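Ticket: Humidor reading high after re-seasoning
Product: Poulain 300 desktop cabinet with Sestik digital hygrometer
Opened: 5/25/20
Status: Open, awaiting customer

Hello there, and thank you for taking me on. I bought the Poulain from Dokgate last year and it has been a lovely thing to own, right up until I decided to give it a proper re-season. I wiped the cedar down with distilled water, left a sponge inside on a saucer for two days, and then put the cigars back. The Sestik now says 75 and won't budge. It used to sit happily at 68 or 69, and I am a bit worried about mould, especially on the lower tray where I keep the older Jindex coronas that my brother-in-law gave me — he'd never let me hear the end of it.

Things I've tried so far:
Took the sponge out (of course).
Left the lid open for an hour, twice. It drops, then creeps back overnight.
Changed the battery in the Sestik.
Moved the cabinet away from the radiator side of the room.

Reply from Kenta Morikawa, support

Good morning, and what a thorough write-up, thank you! Cedar holds on to a good deal of water after a wipe-down, and we'd normally ask people to skip the wiping and just use the dish. Please take the cigars out and keep them in a sealed bag or tub for now, then leave the cabinet empty with the lid ajar for three days. While you wait, do a salt test on the hygrometer: a bottle cap of damp table salt in a small zip bag with the Sestik, left for a full day. It ought to read 75. If it reads more than 2 either side, tell me the number and I'll talk you through resetting it.

Reply from customer

Salt test done, and it says 77, so it's a touch high but within what you said. Cigars are bagged up and in the spare room, which is 23 degrees in the afternoon. Is that too warm for them? 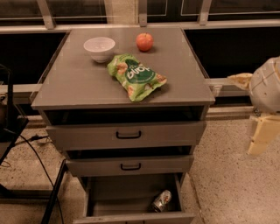
Attachment 1 of 1: drawer cabinet, with apple, bowl and green snack bag on top

Reply from Kenta Morikawa, support

A bit warm, yes, so a cooler cupboard would be kinder — under 20 if you have one. Do send me the cabinet reading once the three days are up, with the lid shut overnight first, and take 2 off whatever the Sestik shows.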